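7 mar 2006

Guardo en esta página lo que aprendí sobre el cuidado de los guantes de portero y de las botas en casa. Juego en el Pekura desde hace 8 temporadas, siempre en la portería, y en ese tiempo estropeé bastantes pares por lavarlos mal. Si encuentran una palabra mal usada, les ruego que me la corrijan.

## Antes del partido

Los guantes nuevos llevan en la palma una capa que conviene quitar. Los mojo con agua tibia, froto una palma contra la otra muy suavemente y los escurro sin retorcer. Quince minutos antes de salir al campo los humedezco otra vez. Con el látex seco el balón se escapa, sobre todo en campo de tierra.

## Lavado

- Agua a 30 grados como máximo, en el lavabo o en un cubo.
- Una cucharada de jabón neutro. El detergente de ropa deja la palma dura.
- Se lavan puestos, como si uno se lavara las manos, y después se enjuagan hasta que el agua salga clara.
- No se retuercen. Se aprietan desde los dedos hacia la muñeca.
- La lavadora, nunca. Tampoco en programa delicado, aunque lo diga el vendedor.

## Secado

Es aquí donde se pierden más guantes. El radiador y el sol directo agrietan el látex en una tarde, y el secador de pelo todavía más rápido. Yo meto papel de periódico dentro de los dedos, lo cambio a las 2 horas y dejo los guantes a la sombra con la ventana abierta.

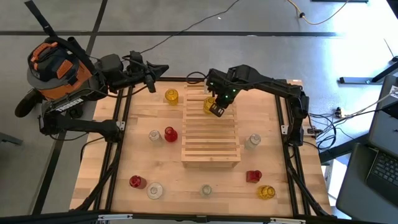 El aire tiene que llegar también por debajo, o la palma queda húmeda y al tercer día huele. Sobre una toalla el guante se seca solamente por arriba. Lo mejor es una superficie de madera clara con listones estrechos y separados, como la que se ve en la mesa con los vasos encima, y el guante se apoya por el dorso, con la palma hacia arriba. Las dos palmas no deben tocarse mientras están mojadas, pues se pegan, y al separarlas se arranca un trozo.

Para el olor que ya existe uso vinagre blanco: 5 cucharadas en un cubo de agua fría, diez minutos, y enjuagar bien. Nicanor Espinoza prefiere el bicarbonato. Lo probé en un par viejo de Zalleo y me dejó un polvo blanco en las costuras que me costó mucho sacar.

## Botas

Las de piel quieren otro trato. El barro se deja secar y después se quita con un cepillo de uñas; en mojado solo se extiende. La plantilla se saca siempre y se seca aparte. Una vez al mes, grasa de caballo en poca cantidad, con un trapo de algodón, insistiendo en la unión con la suela. En los tacos de rosca pongo una gota de aceite de máquina al empezar la temporada. En mayo, cuando terminamos, los desenrosco todos y los guardo en un frasco.
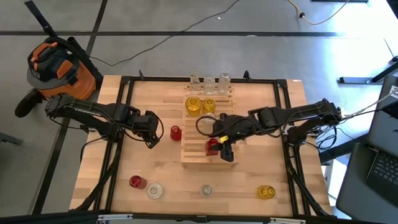 Amancay Toledo me escribió que con las botas sintéticas no hay que usar grasa, que a ella se le abrió la puntera de unas Grallent al segundo mes, y que basta un paño húmedo. Me pidió también añadir que los cordones se lavan aparte, dentro de un calcetín anudado. Lo de los cordones ya lo hago y funciona. De las sintéticas no puedo opinar, nunca tuve.

## Guardar

Guantes secos del todo, en bolsa de tela, en un cajón. La bolsa de plástico con que se venden vale solo para la tienda.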